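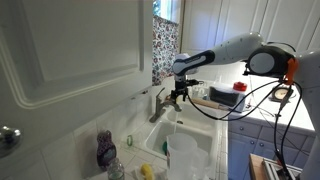
The kitchen sink, with a white pitcher standing in front.

Mireille Rawashdeh had the keys to the Reltenell Building for one more night. In the morning the city would vote on whether to list it, and she had until then to find the date stone.

The old survey said 1,709 feet from the Fulleck bridge, north side, brick over limestone. It gave no year. Without a year the owner could claim the place was newer than the rest of Tromham Street and pull it down.

She started in the cellar. Raghda Chidiac held the flashlight and complained about the stairs.

"My grandfather bought nails here when it was Harb Hardware," Raghda said. "He said the front used to be the back."

Mireille stopped. "Say that again."

"They moved the street after the flood. The front used to be the back."

They went up and out into the alley, past the trash cans. The wall there had been painted green so many times that the bricks had lost their edges. Mireille scraped near the corner with a putty knife for almost 2 hours. Raghda sat on a crate and ate crackers.

A little before midnight the knife slid into a groove. Mireille cleared it with her thumb and found the bottom of an eight.

"Get the light closer," she said.

Raghda put down the crackers and came over.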